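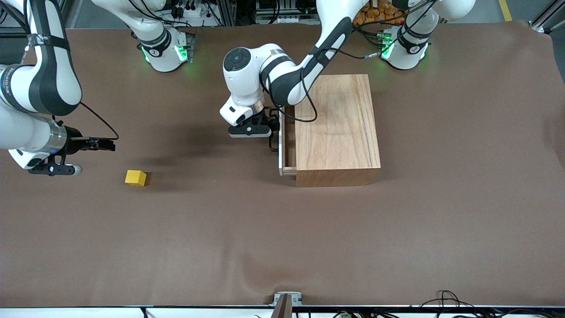

**Chidiac Manipulation Group — Teleoperation Team**

## Drawer task added to the two-arm demonstration set

The Teleoperation Team has begun recording demonstrations of a two-arm drawer task on the Plarbridge bench. The task uses a yellow cube and a wooden box with a single pull-out drawer. One arm opens the drawer and holds it, the other picks up the cube and places it inside, and the first arm pushes the drawer shut.

All demonstrations are given by remote control. The operator moves a pair of hand-held leader arms, and the two bench arms copy the joint positions. Gripper opening is set by a trigger on each leader. Joint angles, gripper commands and video are logged together under one clock, and each episode is saved through Flunex, the group's recording software.

The left arm takes hold of the wooden drawer front directly, with one finger on either side of the panel. Early trials had the operator push the drawer from behind with a closed gripper, but the box tended to turn on the table covering. Gripping the front edge and pulling slowly gave straighter travel. Operators are now asked to keep the right gripper open and clear of the box until the drawer has stopped moving.

The set stood at 2961 episodes in July, counting the earlier single-arm tasks. Of these, 46 are complete drawer episodes. Another 8 were dropped after review, most of them for a dropped cube or a drawer left partly open at the end. Failed episodes are kept in a separate folder and are not used for training.

Rasha Nseir, who wrote the task protocol, said the cube position is changed before every episode, while the box stays within a marked area of the bench.

"The pick is easy. The timing between the arms is where operators differ," Nseir said. "Some wait for the drawer to stop, some start reaching early. For this round we want them to wait."

A first policy will be trained on the drawer episodes alone, then compared with one trained on the full set. Both will be run from the same starting poses, with cube positions that do not appear in the recordings. A trial counts as a success only if the cube is in the drawer and the drawer is fully closed — partial closes are logged separately.

Operators who want bench time should book through the Devik calendar. Sessions last 2 hours, including the leader arm calibration at the start. The written protocol is in the team folder under "drawer."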